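Hadberg Computer Reuse Workshop
Minutes of the meeting held on April 9, 2026

Present: Brittany Bouchard (chair), Gordon Penner, Aaliyah Lévesque, Normand McIntyre. Minutes: Teodora Vasić.

1. Previous minutes
Accepted with one correction: the shelves were ordered from Flultau and not from Londine.

2. Desktop towers
Gordon reported that the Carrier building still has more than 30 towers for us to collect. He asked that everybody opens a tower in the same manner. The case is laid on its side on the green surface, the side panel comes off first, and one hand stays on the case while the other works with the electric screwdriver.

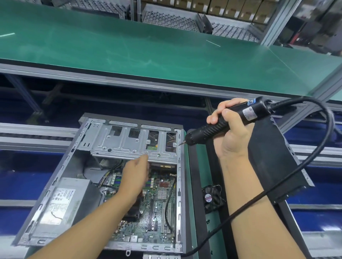

Normand McIntyre: I would like that we take the memory out before we touch the drive cage. Last month I found two modules under a bench.

This was agreed. Memory goes in the antistatic bags, and the bags go in the drawer, also when it is only one module.

3. Power supplies
There was a long discussion about whether to test the power supplies or to send them directly to the recycler. Brittany prefers testing. Gordon thinks that it takes too much time for the older ones. It was decided to test until June and then to look at the results. The screws at the rear of the case are to be kept with the unit.
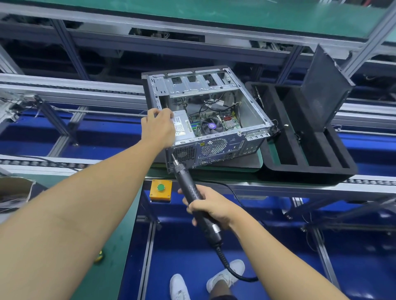
Item 3: screwdriver at the rear panel, next to the power supply grille.

4. Screws and small parts
Aaliyah has bought a box of 1000 case screws, which should be enough for this year. She asked that old screws are sorted by type in the clear organizer at the end of each shift. Packets and other loose material stay in the cardboard box with the divider until she has time to look through them. 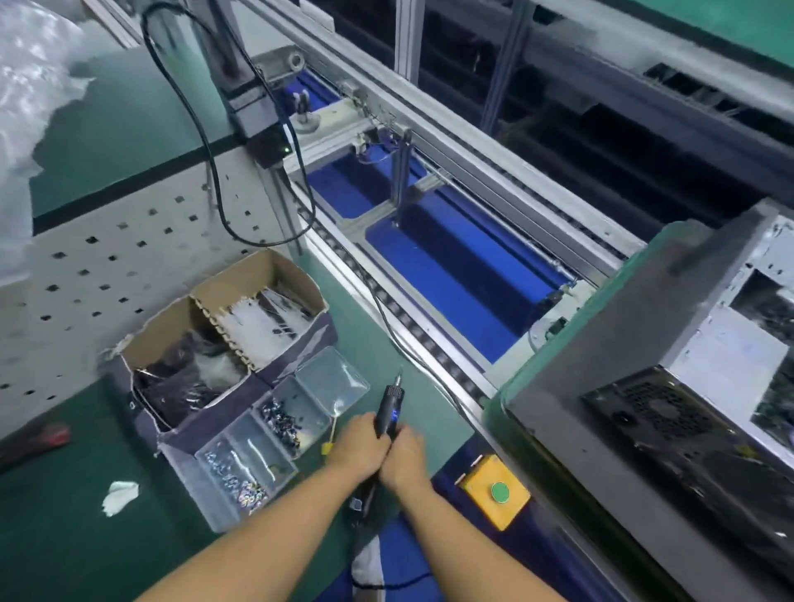 What happens with screws which have a damaged head?
They go in the scrap metal tin by the door, and Normand empties it when it is full.

5. Other matters
The label printer is out of tape. Teodora will order two rolls.
The key for the back cupboard is still missing.

The next meeting will be in June, the day to be fixed by e-mail.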